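# Open afternoon at the Vurkley robotics club

I went in July, mostly to find out whether a student project on folding laundry deserved the fuss in the flyer. The flyer said "robots that learn at home." I have a home, and I had doubts.

The club meets above a tile shop and has 8 members this term. Gwendolyn Montoya runs it. She put us on folding chairs and showed slides for longer than I would have liked, with one good number in them: the students had recorded 127 demonstrations of folding clothes and thrown out 21, leaving 106. I asked who decided what got thrown out. The students did, by vote. I'd want a stricter rule than that.

The arm, which they call Drandis, folded a dish towel for us. It took three tries. Lakshmi Chacko, who wrote most of the training code, didn't make excuses for it, and I liked her for that. She said towels were the easy part and that she didn't expect sleeves to work before the end of term. The flyer might have mentioned sleeves.

What I did find worth the trip was the collecting. Members take a hand-held gripper home and do the folding themselves, on their own beds and tables, and the recordings go to the arm later. Jui-lin Hsieh let me try one on a sweatshirt. Your wrist gets tired quickly, and you start folding in a way no person would, all pinches and drags. Is that what we want the arm to learn? Jui-lin thought it was fine. I'm still not sure.

They had stills from the home sessions up on the wall.

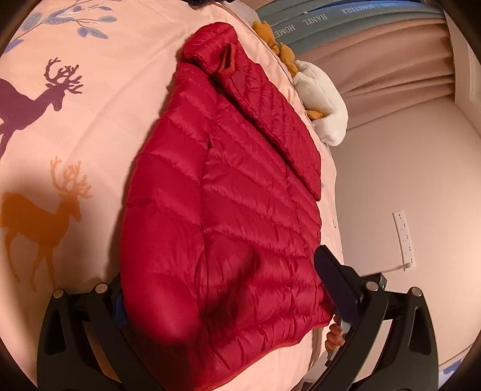
*Home session: gripper at a red quilted jacket, one sleeve folded across.*

Puffy jackets are a fair test, I'll give them that. But I saw no jacket folded by the arm, and when I asked, Lakshmi said there was nothing to show yet.

The next open afternoon starts at 7 and parking is on the street. I'd go back if they promise a shirt, with both sleeves, and fewer slides.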